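Cell 2 notebook — gripper service and wrist camera re-seat
November, Saturday

Started 8:40. Cell was left in standby with the arm parked over the table. Put it in manual, pulled the key, hung the tag on the pendant hook. Air is not used on this cell anymore, so the only lockout is the main switch and the gripper supply.

Reason for the work: the log has had "grip width not reached" coming up on opening, mostly in the first hour after a cold start. It clears after a home cycle and then comes back. The Roman controller doesn't say which direction it ran out of travel, only that the target wasn't met inside the time window. The window is set to 50 ms past the expected move, which I think is tight for a cold gripper, but it was fine all summer so I didn't want to just open it up and walk away.

Took the gripper off at the wrist first. Connector came off hard again. There is a bit of bend in the cable right behind the plug where it rubs the wrist housing when joint 6 goes past the halfway point. Jacket is scuffed, not through. Wrapped it with two turns of cloth tape for now and moved the clip one hole back so the loop sits farther from the housing. Needs a proper sleeve. Added to the Pandico order.

Linkages: wiped down with a dry rag, then a rag with a little alcohol. A lot of gray paste in the pivots, old grease plus whatever comes off the cardboard we were running. Left side inner bar was stiff. Worked it by hand until it moved like the right side, then cleaned the pivot with a brush and put one drop of the light oil on it. The manual from Werkanus says grease on these, the maintenance card in the cabinet says oil. Somebody should settle that. I went with oil because the grease is what collected the dirt.

Side play at the fingertips, measured with the feeler set: left side passes, right side passes but only just. Replace the right side bushings next time it is off. We have one set in the drawer, bag marked Pestix. Don't use the other bag, those are for the old gripper and they are a hair too long.

Pads: kept the ones that were on. Cleaned with soap and water and let them dry on the windowsill while I did the rest. Ridges on the right one still feel sharp.

Mounting plate: all screws out, threads wiped, back in with the blue threadlocker. Snugged in a cross pattern and then final torque per the card. One screw had no threadlocker on it at all when it came out, so either it was skipped last time or it got swapped. Put paint marks on the list, we've talked about it before and never done it.

Wrist camera: the bracket had crept. Not much, but the calibration check was off by more than I like, and you could move the bracket with a thumb. The two small screws on the bracket had backed out a bit. Tightened them, cleaned the lens with the air bulb and a lens wipe, plugged back in. Needed two tries to get the camera to come up, the first time it showed a black picture and a timeout. Reseated the plug at the base end and it was fine after that. If it does it again, suspect the base end and not the wrist.

Ran the homing routine with nothing on the table, slow speed. No fault. Then open and close, 50 cycles, slow. No fault. Put out two items from the shelf for the camera check, the water bottle and the green YES! button, and jogged in with the fingers wide open.
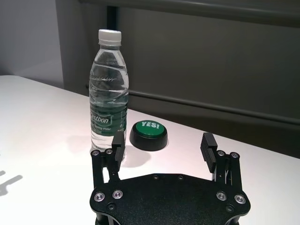
Wrist view after re-seating the bracket. Fingers open, bottle and button ahead.

What I wanted from this view was both pads in the picture and the front of the plate low and running close to level. Good enough to go on to calibration. I would still like a printed overlay to compare against, the way the other cell has it, instead of going by eye every time.

Calibration done with the dot board, usual poses. First pass was rejected for one pose, looked like glare off the board. Turned off the left-hand lamp, repeated, accepted. Saved over the old file and kept a copy of the old one in the same folder with "pre" on the end of the name. Please don't delete it until we have a week of running on the new one.

Clear bottles are still a bad thing to check depth with, the numbers jump around on the plastic. Use the label if you need a reading, or better, use the button. Writing it here again since it isn't on the card.

After lunch: full-speed test, 1,000 open/close cycles with the arm parked. I set it going at 12:55 and did the cabinet in the meantime. Filter mats were due, swapped both. Fan runs quiet. One of the cable glands at the bottom was loose, tightened it. Found a spare fuse lying in the bottom of the cabinet, right size, put it back in the holder on the door.

Cycle test finished with one width fault, near the start. None after that. So the stiff pivot was part of it but maybe not all of it. The one fault came after the gripper had sat through lunch, which fits with the cold start pattern. I left the time window at 50 ms. Want to see what it does on a real cold morning before touching it — if we change it now we won't know whether the cleaning helped.

Finger force check with the gauge: within the band on the card, same reading three times. Didn't write the numbers here, they are on the sheet clipped inside the cabinet door.

The cycle counter on the gripper page does not survive a controller restart. It was at zero when I came in, which can't be right. Until that is fixed, write the count on the sheet before you power down. Service interval for the pivots on the card is by months, I'd rather go by cycles. Proposing a wipe and a look at the pivots every 3,000 while we are on cardboard. Penciled it on the card with a question mark.

Open items:
Sleeve for the gripper cable at the wrist (on the Pandico order)
Right side bushings, next time the gripper is off
Oil or grease on the pivots, ask Werkanus
Paint marks on the plate screws and the camera bracket screws
Overlay for the wrist view
Counter lost at restart
Look at the log after the first cold start and write the result below this entry

Cell back in auto at 3:20, speed limited to half until Monday's check. Tag removed. Key is in the box.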